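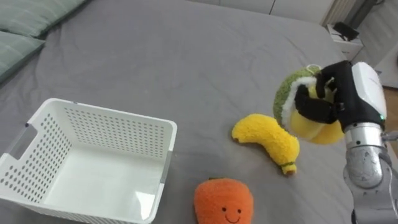 The first thing Ernő Dudás does when I come through the door is hand me a cup of tea and apologize for the spare bedroom. It has been the robot's room since January, he says, and guests who stay over get the couch. Then he forgets the tea completely and starts talking about elbows, and I don't get a word in for a good while, which suits me fine, because he is a wonderful talker and I drove a long way to hear him.

Ernő and his friend Maximiliano Ibarra have been building machines together in Troscombe ever since they met over a broken lathe at the town's shared workshop, a drafty brick building on Naylor Street with one good heater and a waiting list for the drill press. Their first project was a motorized gate. The second was a cart that followed Maximiliano's mother around her garden with the watering cans on it, and she still uses it (she has named it Flavness, and would not tell me why). The third is this one, and it has swallowed two winters already.

They didn't make the arms. Those came secondhand, bought with the money from a camper van that Ernő swears he doesn't miss. What the pair have built is nearly everything else – the stand, the wiring, the power box, the head with its camera, and a great heap of software that lives on a computer under the desk. The stand alone was rebuilt 4 times. The first one, made of scrap steel from the workshop, weighed so much that the two of them had to take it home in pieces, and then found it was a hand too short to see over the mattress.

"I measured the bed," Maximiliano told me. "I measured it beautifully. I just forgot that a bed has a sheet and pillows and a person's whole life on it."
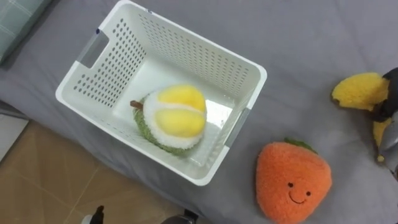 The goal, when they explain it, sounds almost too small for all that trouble. They want a machine that can tidy up. Ernő has a granddaughter who visits often and leaves a trail of soft things wherever she goes, and his back is no longer keen on bending down to collect them. So the job is to find a toy, pick it up, carry it over to a basket and let go at the right moment. Then do the next one. A child of three can do it, though as Ernő points out, a child of three generally won't.

Soft toys are harder than they look, too. A wooden block has corners and stays the shape it was when you grabbed it. A plush toy gives way, rolls over, hides its own edges in fluff, and comes up out of the sheet hanging at some angle you hadn't planned for. The early attempts were all about force. With too little the toy slid away, and with too much the fingers dug into the mattress and the whole arm stopped in a sulk. Maximiliano kept a notebook of these tries, and I was allowed to leaf through it at the kitchen table. It holds 624 entries, most of them a single line, and a good many of those lines are just the word "no" with a date beside it. Somewhere past the halfway mark the handwriting gets larger and happier. 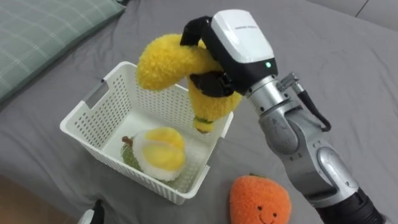
Why practice on a bed, when a table would be so much easier? Because the floor and the bed are where the toys end up in Ernő's house, and the two men decided early on that a robot trained on a tidy workbench would only ever be good at workbenches. Wrinkles in the sheet matter, and so does the way the mattress sinks.

They took that lesson from the garden cart, which ran like a dream on the workshop floor and got stuck on its very first clump of grass. Maximiliano likes to say that he trusts a machine once it has been embarrassed in somebody's home. He said it to me twice, once in the bedroom and once on the stairs, and I wrote it down both times.

The evenings follow a pattern now. Ernő cooks something early, Maximiliano drives over from Torcombe with whatever part he has been fixing, and they work until one of them starts yawning. One man sits at the computer. The other stands by the stop button and puts the toys back in new spots between tries, a job they swap every half hour so that neither gets careless.

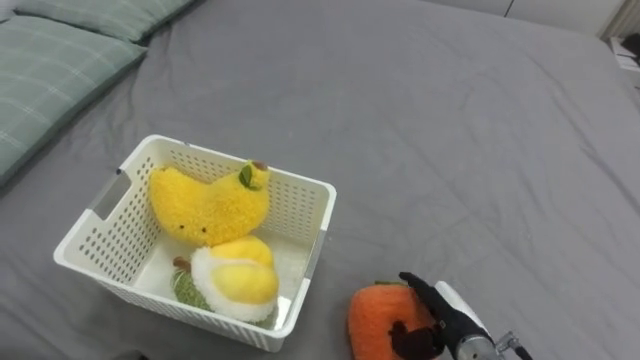
What they argue about most is where to let go. Ernő wants the machine to lower each toy almost to the bottom before it opens its fingers, the way you would put down a sleeping kitten. Maximiliano is happy with a short drop and says that plush forgives everything. The basket is small enough that it matters once the toys start sharing it, and with the fuzzy banana at the back and the durian tucked against it, the next one to go in has to be placed with some thought. The banana's stem end already reaches a little above the rim. Ernő took this as proof for his side, Maximiliano took it as proof for his, and I ate another biscuit and kept out of it.

I asked what it had all cost and got two very different answers, so I will leave that figure out of print for the sake of both households. The members at the workshop have chipped in as well, mostly with bolts and advice. Around 100 people have a key to that building, and I would guess most of them have an opinion on how a robot ought to hold a banana.

Next on the list is the floor, with the rug and the table legs and the dog from next door, who is very interested in the whole project and has been asked to wait. They would like to have it working by the time the granddaughter starts school. She has been told about it, of course, and has offered to keep making a mess for as long as they need her to.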